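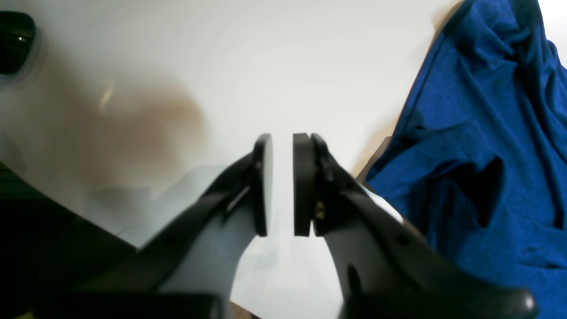 Two black gripper fingers, close together, against a white background.

Gosselin Tenant Advice Line – progress report to the Drernel Fund, period ending May

This report covers the second half of the grant year. Spending is on budget except for printing, explained below.

Calls and visits

The advice line took 446 calls in the period. Repairs were the most common subject, followed by deposits and notices to leave. We also saw 210 households in person at the Plisar Street office. Most of them brought a lease or a letter they wanted read through, and many came back with a second question once the first was settled.

Evening hours now run until 7:30 p.m. The late slots fill first. We had planned to drop the early morning session, but night shift workers use it and we have kept it.

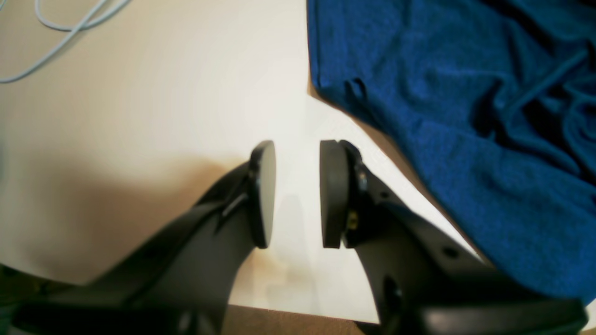 By Carter Lapointe, Program Manager

Staffing

We have 3 trained advisers, as set out in the grant agreement. One was on leave for part of the spring, and callbacks slowed down during that time. The target is a callback by the next working day. We missed it often in March and have met it since the adviser returned.

Printed guide

The guide to repair requests went out in May. We ordered 900 copies in English and Spanish. The printer's first proof had the old office phone number on the back page, so we paid for a second proof – this accounts for the overspend on the printing line. We ask to cover it from the unspent travel money.

Case records

Records have moved from paper folders to Stustance. Older cases are still being entered. Until that is finished, we can't give you the breakdown by zip code you asked for in your last letter.

Next period

We will hold two lease-reading workshops at the library and start work on a deposit guide. The office lease is up for renewal in the fall. The landlord has not yet sent the new terms, and we will let you know if the rent line needs to change.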